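About Skivari

We are a small team that gathers examples for robot learning. Jean Rennie started the work with one arm and a box of cups. Now we have 3 stations, and our set Mekonnen holds 338 tasks.
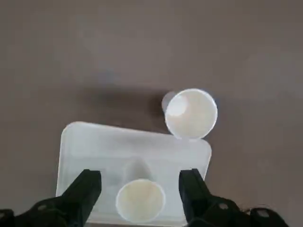
Two paper cups and a tray at the wrist view.

Each task is repeated 100 times, and we change the positions by hand. We keep the failed tries also — a model needs them.

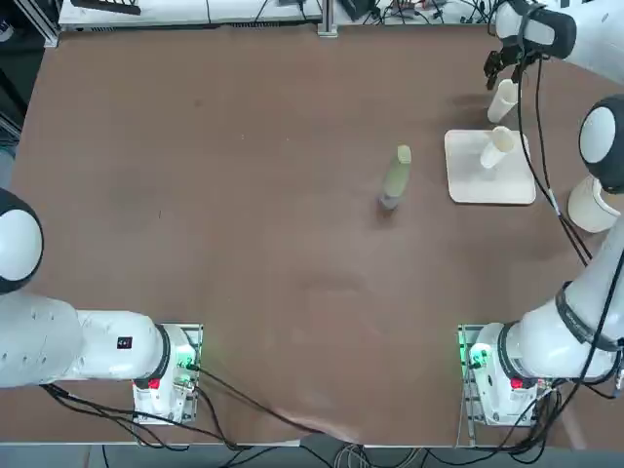

Rin Ogura thinks the failed tries should get their own label, with the moment of the mistake marked.

Filed under: Company, Robot Data

Comments
Aksel Damgaard: Do you share the wrist views separately?
Valentina: Good to read that positions are changed by hand.

Related
Joining us as an operator
How we name our tasks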